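Pliltine Household Recipes, scanned cards and typed text
README, please read before you use the spreadsheet

What this is

Typed-up recipe cards from four boxes kept by families in and near Pliltine. 199 cards in total. Mostly baking, a lot of preserves, a handful of things that aren't food at all (floor polish, a cough syrup you should not make). Typed by me, checked by Kiros Mersha, then checked again by me when we disagreed.

Started as a favour to my aunt. Got bigger.

What you get

cards.csv, one row per card
text folder, one plain text file per card, same number as the row
scans folder, front and back, back only if there's writing on it
units.txt, what we think the old measures mean
changes.txt, what got fixed and when

Columns in cards.csv

card_no: starts at 1, no gaps
box: Steredach, Bratu, Pladanska or Kitchen Drawer
title: as written, spelling and all
title_plain: our tidied version, use this one for searching
kind: cake, biscuit, bread, jam, pickle, main, drink, other
hand: a letter for each handwriting we could tell apart. Not names. Please don't ask for names
legible: good, fair, poor
notes: whatever else. Messy, sorry

The boxes

Steredach is the biggest and the neatest. Typewriter for most of it, then a second person takes over in blue pen and stops putting oven temperatures in. Bratu is nearly all jam and pickles. Pladanska has the bread. Kitchen Drawer is exactly that, loose stuff out of a drawer, includes clippings somebody pasted onto card.

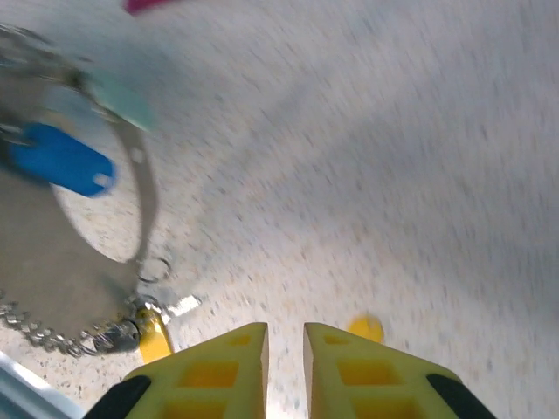 Fig. 1. Yellow gripper fingers, side by side.

Numbering goes box by box, in the order the cards sat when we opened each box. We did not re-sort. If the lemon slice is filed between two chutneys thats where it was.

How the typing was done

Typed line for line off the card, not the scan, where we could. Line breaks kept in the text files, dropped in the csv. Crossed-out words go in square brackets with an x in front. Words we couldn't read are a question mark in square brackets. A word we guessed has the question mark stuck on the end.

Fractions are written 1/2, 1/4 and so on. Don't let your spreadsheet turn them into dates. It will try. Import that column as text.

Margin notes ("too dry", "double for Christmas", "NOT Joan's") go at the bottom after the word MARGIN. These are the best part and I'd ask you to keep them in if you re-use anything.

Measures

Real headache. A cup is not a cup. The Steredach cards seem to use a metric cup, the older Pladanska ones can't be, the bread comes out like soup. A tablespoon could be 15 or 20 mL and nobody wrote down which. We left the originals alone and put our guess in units.txt. Treat it as a guess.

"Slow oven", "moderate oven", "quick oven" left as is. Conversions in units.txt again.

"A knob", "a good lump", "enough" are left too. Obviously.

Tins: 19 cards call for a tin of something with no size. Tin sizes have changed so go by eye.

Known problems

The Bratu box got damp at some stage. 40 cards have staining and of those the bottom line is often gone. Marked fair or poor.

Two of the plum jam cards are nearly the same, different sugar. Left both in, they are in different handwriting and I think there was an arguement.

Kind column is shaky. Is a date loaf a cake or a bread? I said bread, Kiros said cake, it's down as bread for now.

Hand letters C and F may be the same person writing at different ages. Haven't merged them.

Some scans are crooked. The second batch is better than the first, we'd worked out the lid by then. Scans from the second batch have a small b in the file name.

Card titles with quote marks in them used to break the csv. Fixed in September, if you have an older copy then bin it.

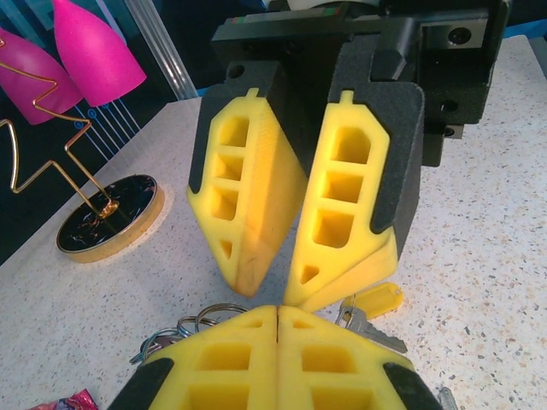 Can I leave the sugar down in the Bratu jams?
You can drop it a little if you keep the jar in the fridge and eat it soon, but for anything going on a shelf stick to the amount on the card.

Food safety

The preserving cards are old. Several say to seal hot jars with wax or cellophane and leave it there, and a couple of the pickled vegetable ones have hardly any vinegar. We typed what was written. That is not advice. Look up a current, tested method before you bottle anything, especially beans, beetroot, anything low in acid. The meat paste one, just don't.

Raw egg turns up in 30 cards. No flag column for it yet, search the text.

Tested recipes

Only a few so far. Marked "made" in notes with a word or two on how it went. Ginger biscuits (Steredach), very good, watch them, they go from pale to burnt in no time. Pladanska potato bread, good on the second go with less water. Mustard pickle, fine, colour was alarming. If you make one, send a note and I'll add it. Say what cup you used!!

Using it

Cook from it, print it, put it in a school newsletter, whatever. Don't sell it as a book. The families agreed to sharing and not to that. Say it came from the Pliltine cards and give the card number so people can find the original.

Some backs of cards have phone numbers or addresses. Blanked in the scans and left out of the text. If we missed one tell me and it'll be gone the same night.

Still to do

raw egg column
sort out the date loaf
re-scan first batch (crooked ones first)
finish units.txt, the bit on gills is empty
index by main ingredient, Kiros has begun this, up to M

Corrections

Card number first, then what's wrong, then what it should say. Check the scan before you write in, a lot of the odd spelling is on the card. "Desert spoon" is theirs. "Tumeric" is theirs too. Anything wrong in this file is mine.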